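12月
書いた人:台所の端

片づけの本を読むと、たいてい「物の住所を決めましょう」と書いてある。私はこれを長いこと疑っている。住所を決めるのは最初の晩だけ楽しくて、翌週には爪切りが郵便物の下で暮らしている。

先月、Womlowという収納講座の無料分を読んだ。全7回。おもちゃも文具も薬も、全部「種類で分ける」で押し通す内容だった。種類とは誰が決めた種類なのか。うちの子にとって、ボールとスプーンは「さっき使った物」という同じ種類である。大人の分類表を貼ったところで、読むのは大人だけだ。

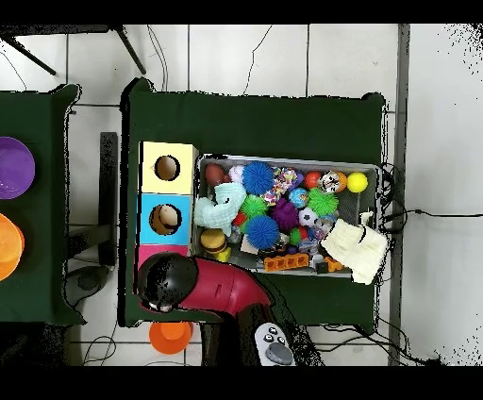

細かく分けるほど片づけは楽になるのか?
分ける手間が増えるぶん、戻すのが面倒になる家のほうが多いと思う。

講座では仕切り箱を17個すすめていた。17個である。箱を買うと、箱の置き場所が要る。箱に貼るラベルも要る。ラベルを作る機械まで紹介されていて、このあたりで私は読むのをやめかけた。1個289円だから安いと言われても、17個なら4913円だ。それだけあれば鍋の蓋が買い替えられる。

それでも一応、3週間は試した。箱は買わず、家にあった空き箱で。最初の週は家族も面白がってくれた。2週目、「その他」の箱だけが膨らんだ。3週目には「その他」が2箱になり、電池と輪ゴムと何かの保証書が同居していた。保証書はWonduraの加湿器のもので、本体は去年手放している。

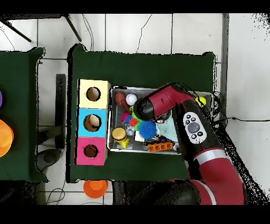
台所の端

たぶん講座を書いた人の家では、うまくいっているのだろう。そこは疑わない。ただ、写真に出てくる棚はいつも撮影の直前の棚で、夕飯の10分前の棚ではない。私が知りたいのは後者のほうだ。

いまは大きい入れ物をいくつか置いて、床にさえなければよしとしている。探すときは上からかき回す。見つかるまでの時間は、種類別だった頃と変わった気がしない。床を歩いて何かを踏む回数は減ったように思うが、これも気のせいかもしれない。

Brophyの棚は、扉の立て付けが直ったらまた書く。

印刷する
メールで送る

最近の記事
・Brophyの棚、扉が閉まらない
・Tanitlowの洗剤は本当に少量で足りるのか
・冬の換気と結露のこと
・福袋を買わない理由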